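**Tavares Hall – fire door and exit walk-round, September**
Checked by: Elaine Damasceno, with Josué Teixeira holding the ladder

- [x] Front doors open outwards. Stiff, but so am I.
- [ ] Back exit clear. *Eleven stacking chairs and a papier-mâché goat. Moved. Please let them stay moved.*
- [x] Extinguisher 6: pin in, gauge in the green, tag 362 matches the log.
- [ ] Kitchen fire door closes by itself. *It closes if you ask it nicely. New closer ordered from Kernine.*
- [x] Fire blanket on its hook – the right hook, for once.
- [ ] Stairwell light, upper landing. *Flickers. Sorin says it's "atmospheric". Sorin is not the inspector.*
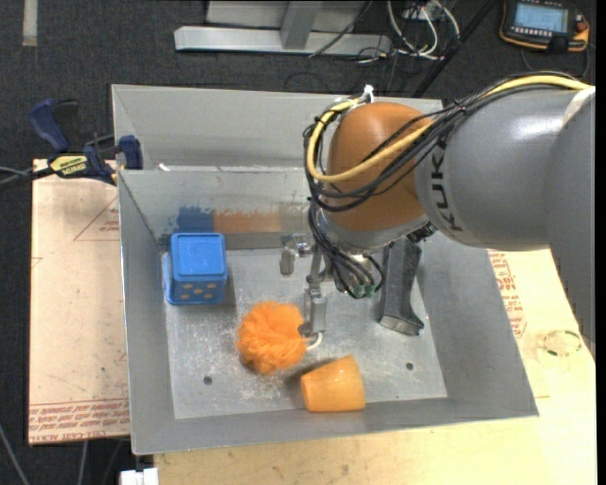 - [x] Alarm test, 10.15. Loud enough to end Ona's choir practice mid-verse.
- [ ] Assembly point sign. *Still points at the pond.*

Open items to Kelly Cavalcanti by Monday, please. I'll look at the goat again then.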